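Leihgerät Kettler-Greifer, zweiter Testtag

So, weiter mit dem Kettler-Set. Gestern haben Timo und ich fast nur Kabel gelegt und auf die Lizenzfreischaltung gewartet (die Hotline war nett, aber der Schlüssel kam erst kurz vor Feierabend). Heute lief die Software beim ersten Start durch, Kalibrierung inklusive — da hatte ich ehrlich gesagt mit mehr Gefummel gerechnet! Die Anleitung ist allerdings an zwei Stellen schlicht falsch übersetzt, siehe Zettel am Schaltschrank.

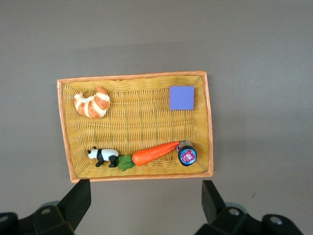
Gremow, 2019-05-28

Korb mit orangem Rand, drin Croissant, Panda, Möhre, das lila Quadrat und die kleine Dose mit dem dunkelblauen Deckelrand. Sorgen macht mir vor allem das Paar Panda/Möhre, die berühren sich, und die Segmentierung von Kettler wirft so etwas gern zu einem Teil zusammen. Beim Croissant bin ich entspannter, das liegt schön frei oben links. Die Dose liegt auf der Seite, da will ich sehen, ob der Greifvorschlag quer zur Achse kommt oder wieder auf den Deckel zielt.

Geplant sind 225 Griffe, davon 119 mit der Standardkonfiguration und der Rest mit Érica ihren Parametern. Nach 5 Fehlgriffen in Folge brechen wir ab und schauen ins Log.

Offen:
Rainer fragt bei Kettler nach, was die Wartung im zweiten Jahr kostet. Im Angebot steht dazu kein Wort.
Ersatzfinger gibt es nur im Paar — Gerd will wissen, ob wir die selbst drucken dürfen, ohne die Garantie zu verlieren.
Vergleich mit dem Skovham vom Februar noch raussuchen, liegt bei Helmut.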